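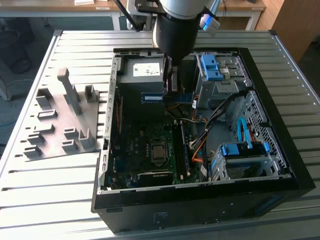
Desktop computer with the side panel off and the motherboard exposed.

Search this site Enter keyword Go

Winter settings for the trailers and hookups at Flatside

September 25, 2026

Flatside Holiday Park has 283 pitches. Of these, 115 are in Du Field, on the slope facing Undcombe, and the notes below apply mainly to them. Owners on the lower rows should read the sections on water and gas and can skip the one on supply posts.

Water

The park main stays on all winter. The branch lines to each row are shut at the row valve once the last occupied trailer on that row has been signed out at the office. Owners who plan to come back for a night or two during the closed months should tell the office before signing out. A branch that has been shut and drained will not be opened again for a single visit.

Each trailer must be drained by its owner or under the drain-down service. The order of work is as follows. Close the stopcock under the trailer. Switch off the water heater at the wall and let it cool. Open every tap, hot and cold, and leave them open. Lower the shower head into the tray with the valve set to the middle position. Open the drain cocks under the floor, then flush the toilet until the tank is empty. Mixer taps hold water in the body of the valve unless the lever is set to the center, and this is the most common place for a split. Pour a cupful of antifreeze made for drinking-water systems into each sink trap and into the shower trap. Car antifreeze is not allowed on the park.

The Bestitano two-bedroom model has two drain cocks. The first is next to the front axle. The second is behind the rear skirt, on the bathroom side, and can only be reached by taking off the small vent panel. Owners of this model who have used the first cock only should assume that the bathroom run still holds water. The heater in the same model has its own drain plug, which needs a hex key.

Condensing boilers have a trap on the waste line. Empty it by hand and put it back before the cover goes on. A boiler that is left on in frost-guard mode needs both gas and power to work, and neither is guaranteed between sign-out and reopening.

Supply posts

The posts in Du Field were changed last winter. Each outlet now has its own breaker and its own residual current device, both behind the hinged flap. The flap must be shut and latched when a cable is plugged in. A flap that will not latch over the plug usually means that the plug is an older pattern with a straight body. The office holds the angled type.

During the closed season the posts run at a reduced limit. One small heater set to 920 watts will run without tripping. A heater and a kettle together will trip it. After a trip, unplug the load, wait one minute and reset the breaker once. If it trips again, leave it off and report the post number, which is stamped on the cap. Do not move a cable to the post of an empty pitch. Meters are read by pitch, and the charge goes to whoever the pitch is assigned to.

Cables left out over the winter should be fully unwound. A cable left on its drum heats up under load even at the lower limit. Joints between two cables must be off the ground.

Gas

Turn off cylinders at the valve, disconnect the regulator hose and fit the plastic cap. Full and empty cylinders may both stay in the rack if they are upright and strapped. No cylinder may be kept inside a trailer, porch or storage box. Hoses carry a date on the outer wall. Hoses past their date will be tagged in red at the fall check, and the supply cannot be reconnected until a new hose has been fitted.

Damp and movement

Stand mattresses and seat cushions on edge, away from the outer walls. Leave inside doors, cupboards and the refrigerator open. Roof and floor vents must not be taped over. They are part of the gas safety of the trailer as well as its airing.

Check the tie-down chains for slack. The correct tension lets the chain move by the width of a hand at mid-length, with no more play than that. Du Field has soft ground along its top edge, and trailers on row 13 have settled on the downhill side in past winters. Owners on that row are asked to set a level on the floor in the doorway, note the reading and leave it with the office at sign-out. It will be compared with a second reading at reopening.

Drain-down service

Bookings are taken at the office or by the form in the owners' area. The service covers water, traps and toilet. It does not cover boilers, dishwashers or washing machines, and it does not include refilling. Keys should be labeled with the pitch number only.

Reopening

Row valves will be opened in February, starting with the lower rows and ending with Du Field. Close all taps and drain cocks before the row is turned on. The list of dates by row will be on the board outside the laundry and in the next newsletter.

Contact the park office | Copyright Flatside Holiday Park, all rights reserved | Back to top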